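Shop > Storage > Cable & Cord > Gramden Drawer Organizer

We use cookies to remember your cart and measure visits. By continuing you accept our cookie notice. Accept | Settings

Gramden Cable Drawer Organizer, Large

Updated May — by Deepika Kurian

The Gramden is a shallow tray with sliding dividers, made to sit in a desk or kitchen drawer and keep cords apart. The maker calls it "the last organizer you'll buy." We've stocked enough organizers to doubt that, and we'd ask you to doubt it too. What follows is what we think of the thing after keeping one in our own packing room since winter.

The claims first. Gramden says the dividers have been tested for 2,000 adjustments. We asked how the test was run and got a brochure back. Ours have been moved maybe once a month and they still hold, which proves very little. The box also says "fits all standard drawers." There is no such thing as a standard drawer. Measure yours, inside, front to back, and then measure the height with the drawer closed as best you can.

The tray is 62 mm deep. That's fine for phone chargers, earbuds and short USB leads. A laptop power brick will go in on its side if you're lucky. A coiled extension cord won't go in at all, and no amount of pushing the dividers around will change that. 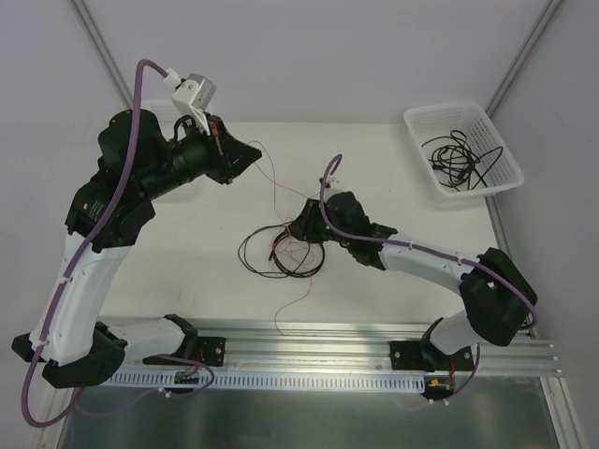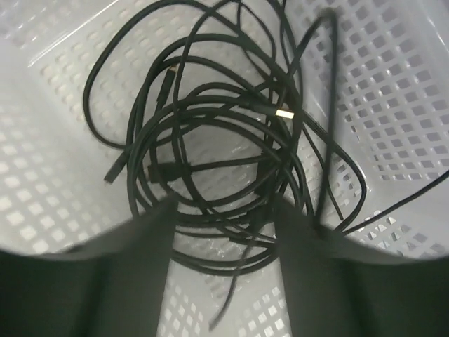
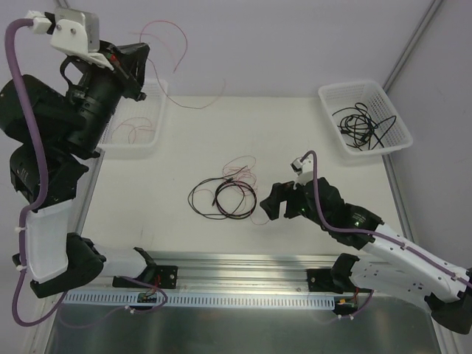
Deepika Kurian
Buyer, Storage and Household

A basket is still the cheaper answer for a lot of people, and I say that as someone whose job is to sell you the tray. If you pull out a cord twice a year, toss it in a basket and put up with the digging. The tray earns its price when you reach for the same few leads every day and want them in the same spot each time.

I compared it with the Mado and the Privness, which we also carry. The Mado is cheaper and has fixed slots, so you get whatever widths they decided on. The Privness looks nicer with its lid on, but the lid means it won't go in most drawers, and I can't see why you'd want a lid inside a drawer anyway. The Suvarna we dropped. Too many came back with split corners.

The label strips in the Gramden box are poor. Mine curled off within a couple of weeks. Masking tape and a pen did better. The cord ties are okay — small, a bit stiff, fine for a charger and useless for anything thick.

What's in the box
Tray
2 long dividers
Short dividers
Cord ties
Label strips

Capacity, according to the maker: "up to 126 cables." I don't know what kind of cable they had in mind. With ordinary phone chargers you'll run out of room long before that, and if you own that many you probably need to throw some out first.

Care: wipe with a damp cloth. The maker says the top rack of a dishwasher is okay. I haven't tried it and wouldn't.

Returns: unused, in the original box, with the dividers still in their bag. Please don't cut the tray to fit and then send it back to us.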